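Vasano Household Handling Project
Progress report to the funder: simulation stage and demonstration at Renstead
Prepared by Pallavi Katiyar, project lead
Reporting period ending July

1. Status

The project remains in its simulation stage. Of the 8 work items in the agreed plan for this stage, 7 are closed and one is open. The open item is the scoring of partly completed tasks, discussed in section 4. No hardware has been purchased and no change to the budget is requested.

The main event of the period was the demonstration to the funder's representatives at the Renstead office. Phyllis Entwistle and Keith Parsons attended for the funder. Chelsea Lightfoot ran the simulator and Nigel Hebden presented the software. The session started at 10 a.m. and finished shortly after lunch, with a break while the display was moved to the larger meeting room.

2. Content of the demonstration

The visitors had asked to see the working tools in place of a recorded summary. The simulator was therefore run live, in the room model the team calls Hulme. Hulme is a plain interior with dark tiled walls and wood-grain surfaces. Its textures are simple and no effort has been spent on decoration. The physical properties of the model, in particular contact and friction at the fingers, have had most of the development time.

The first part covered the gripper view. Policies under test receive images from viewpoints on the robot as well as its joint positions, and the close view of the fingers is the one most used in the final part of a reach. Mr Hebden explained the effect of viewing angle on the position estimate. Regular tile joints give the software strong lines to work from, but at a steep angle the lines crowd together and the estimate becomes less stable.

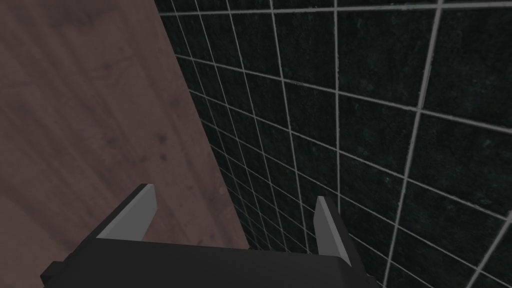 Mr Parsons asked whether the fingers were modelled as rigid bodies. They are. Compliance is applied at the joint and the finger surface itself does not deform. This is adequate for boards, handles and boxes. It would not be adequate for cloth or soft packaging, neither of which is in the present scope. If the funder wishes to add soft items in a later stage, the contact model would have to be replaced and the cost is not included in the current figures.

The second part covered two-arm control. The operator can move each arm separately or couple them, and the coupling can be released during a run. Ms Lightfoot showed the change between the two modes and then handed the controls to Mrs Entwistle, who completed a short practice run. Mrs Entwistle noted that the coupled mode was easier to learn but that the on-screen indicator for the active mode was too small. The indicator has been enlarged in the current build.

The third part concerned large panels. Reaching for the edge of a panel from underneath is one of the harder cases in the plan: the panel hides much of the room from the robot's own viewpoint, and the arm has to approach near the limit of its reach. The visitors watched this case from the head view, with both arms in sight, and asked for the approach to be repeated at reduced speed. 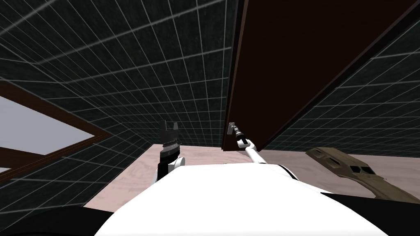

3. Results for the period

The fixed test set, Burkik, contains 101 runs. It was frozen at the beginning of the period and has not been altered. All runs have been executed on the current build and the logs are held on the project server. Two runs stopped early with a joint limit fault. Both faults were traced to the same error in the shoulder configuration file, the file has been corrected, and both runs have been repeated without a fault.

Reach planning is stable. The planner now rejects targets outside the working range before the arm moves, where previously it would begin the motion and halt. Rejected targets are written to the log with the reason, as requested at the last review.

Rendering speed is acceptable for live operation on the office machines. It is slower when several views are displayed together, and the demonstration was run with one view on the display at a time for that reason.

4. Open item and risks

Scoring of partly completed tasks is not settled. At present a run is marked as complete or not complete, so a run in which the gripper reaches the correct edge but does not move the panel counts the same as a run in which the arm never leaves its start position. Mr Hebden has drafted a graded scheme. Mr Parsons asked that the old marking be kept alongside it to allow comparison with earlier reports, and this has been agreed.

The principal technical risk is the difference between simulated and real lighting. Hulme is lit evenly. Work on varied lighting is planned for the next period but depends on the scoring item being closed first.

A smaller risk is staffing. Ms Lightfoot is at present the only team member trained to build room models. Mr Hebden will be trained as cover.

5. Actions arising from the visit

Graded scoring scheme to be circulated in draft: N. Hebden.
Written note on the limits of the rigid finger model: P. Katiyar.
Operator guide to be revised to include the enlarged mode indicator: C. Lightfoot.
Copies of the logs for the two repeated runs to be sent to K. Parsons: C. Lightfoot.
Confirmation of whether soft items are to be costed as an option: P. Entwistle.

The next report will cover the lighting work and the results of the graded scheme on the full Burkik set.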